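Trying Out the Wulletik Hand Gripper Kit: Project Report
Intro to Automation, December 2018

For my project I wanted to review something you can really buy, so I picked the Wulletik kit from Mollora. It's a pair of grippers you hold in your own hands, plus software that turns what you did into motion a robot arm can copy later. The student price was $886, and our department already had an account with the seller, Lehner, so I got to skip the most boring part of any project (the paperwork!).

The idea is simple. You do a chore with the grippers, the cameras follow the square markers on the cubes, and the software works out where each gripper was the whole time. You don't need to own a robot to record, and that's the main selling point for a student like me who definitely doesn't own one.

I chose bathroom cleaning as my task. The kit's sample tasks are all cups and blocks, and I wanted something with curves and a floppy thing to hold. Triserari, a showroom and repair shop near campus, let me work on their smart toilets for two weeks in return for a copy of this report. The job was to pinch a cloth in the right gripper, steady myself with the left one, and wipe along the seat and up toward the lid hinge. 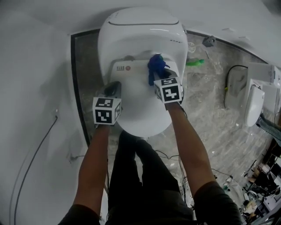

I thought the left hand would be pointless, and I was wrong about that. When I let it float, my right hand wobbled and the path came out looking like a seismograph. Once I started resting the left gripper on the seat, everything calmed down. The manual says nothing about this, and it should.

Cloth is hard. The jaws hold it fine if you grab a good thick fold, but if you only catch a corner it slides out halfway through the wipe and you have to start over. I ended up bunching it on purpose, ugly but reliable.

Out of all my recordings, 85 percent passed the software's tracking check. Most of the bad ones came from me turning my wrist so far that the markers faced the wrong way – my fault, mostly, though a warning beep would be nice. Setup took me 3 hours the first time, and more than 2 of those went to calibration. The calibration screen just says "try again" and never tells you why. I tried again a lot.

My wrists got sore too, so I'd plan on short sessions.

Would I recommend it? For a class or a small lab, yes, if somebody there has patience for the calibration. For a single student paying out of pocket, I'd say borrow one first. I still have to play the recordings back on the department's arm, and that's booked for February, so the replay results will go in part two along with the full list of settings I used.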